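Jendstead workshop users, notes from the 15 October 2025 meeting

Present: Pravesh Tshabalala, Petronella Kekana, Ruwan Chowdhury, Marthinus Naidoo and me (Pantelis Lambrakis, typing these up again). No apologies received, and we started late because the kettle was slow.

First up was the parts bin. I went and had a good look before the meeting and I'd say it's tired but fine – the floor of it is worn and scratched, and there are dark scuffs on the far wall, but the tall sloping sides are still doing their job. Pravesh wants a new one from Bikov, and the quote is 1171 with delivery. That got a few whistles!

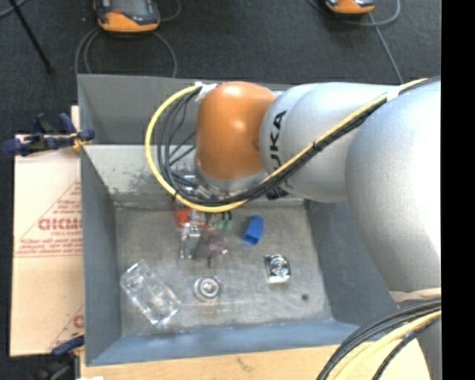 Petronella said she would sooner spend around 400 on a rubber liner and keep the bin till February, as scratches on the bottom don't hurt anyone. Ruwan agreed with her, Marthinus didn't, and we went back and forth for a good while.

Agreed in the end: try the liner. Ruwan will ask Zeman for a price, and Pravesh hangs on to the Bikov quote.

Shelf labels: still not done (my fault, sorry). I'll get to them before we next meet.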